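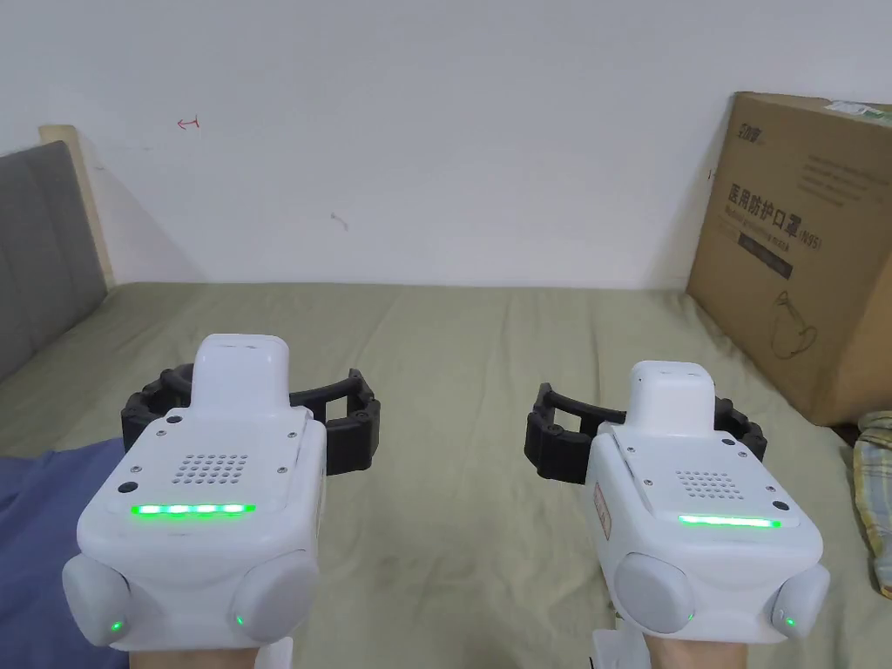

Recording at Home: Frequently Asked Questions

Print | E-mail

Answers apply to contributors recording household tasks for the Tredach set with a pair of Flevar wrist units and the head camera. Questions not covered go to Faith Muriithi at the Farnton office.

What counts as one example?
One task, start to finish, with both hands in view at the start. Folding a shirt is one example. Folding a stack of shirts is several, and each needs its own start and stop.

How do I begin a recording?
Hold both wrists side by side in front of the head camera, top plates up, and check that the light bar on each unit is green. Keep still for 3 seconds, then begin the task. The software uses this pose to line up the two wrist streams with the head video.

Can I record on a bed?
Yes. Beds, sofas and floors are all accepted. Sheets do not have to be smooth, and other items may stay where they are. Do not clear the room specially. The model needs ordinary rooms.

How tight should the straps be?
Tight enough that the unit does not turn when you shake your hand. If it slips during a task, stop and discard that example.

What if I make a mistake?
Keep going if you can correct it in the normal way. A dropped sock that you pick up again is useful. Mark the example "recovered" in the upload form. Discard it only if you leave the task or a unit stops recording.

How many examples are needed?
The bedroom group held 531 accepted examples at the end of November. The target for each contributor is two sessions per room. Repeating the same task in the same spot more than three times adds little, so move the items between tries.

Who checks the recordings?
Mwajuma Mohamedi reviews timing and labels before anything is passed to Baert for training. Rejected examples are listed on your contributor page with a reason code.

Can other people be in the room?
They should stay out of view. If someone walks in, stop and delete the example before uploading.

Print | E-mail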